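Lamora Building Users Group
Minutes of the meeting held 10 Jun 2026, ground floor meeting room

Present: representatives of all tenant departments except Derna wing, which sent apologies.

1. Minutes of the previous meeting
Approved with one correction. Under item 5, "supply fan" should read "return fan".

2. Matters arising
The replacement filter racks for the north air handler were delivered and fitted. The old racks are still in the loading bay and need to be removed. Action: Facilities.

The request for a second key to the plant room was refused. Users should continue to sign the key out at reception.

3. Water use
Meter readings for the quarter were tabled. Consumption on the main meter was 3893 cubic meters, up 163 on the previous quarter. The increase is on the main meter only; the Derna wing submeter is flat. Facilities considers a leaking fill valve on the cooling tower the most likely cause but has not confirmed it.

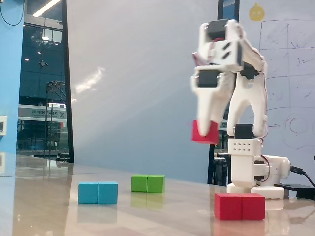 Agreed that the valve be isolated overnight and the meter read at close and again at opening. If the reading does not move, the valve is to be replaced under the existing Semeniuk contract. If it does, a survey of the buried line between the meter pit and the boiler room will be quoted separately.

It was asked whether the restroom flush valves had been ruled out. They were checked in the spring and two were rebuilt. No further work proposed.

4. Hot water temperature
Outlets at the far end of the second floor take roughly 30 seconds to reach temperature. The balancing valve on that loop is at its limit. Options are a larger return pump or a local heater. Prices for both to be brought to the next meeting. Action: Facilities.

5. Room bookings
The Murkano booking system still allows overlapping reservations when one of them is recurring. The supplier has acknowledged the fault and given no date for a fix. Until then, recurring bookings are to be entered by the front desk only. Departments should send requests by email with the room number, start time and end time.

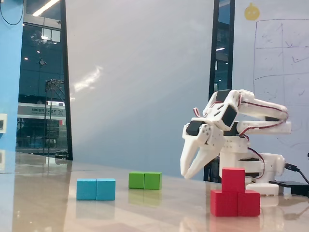
Department of Building Services and Shared Space

6. Loading bay
Pallets have again been left across the marked exit route. Departments are reminded that deliveries must be cleared the same day. Anything left after close will be moved to the cage and a release form will be required.

7. Any other business
The elevator inspection certificate has been renewed and posted in the car.

Bicycle rack: request for covered spaces noted, no budget this year.

8. Next meeting
November, date to be circulated. Items for the agenda to reach the department office at least 4 working days before.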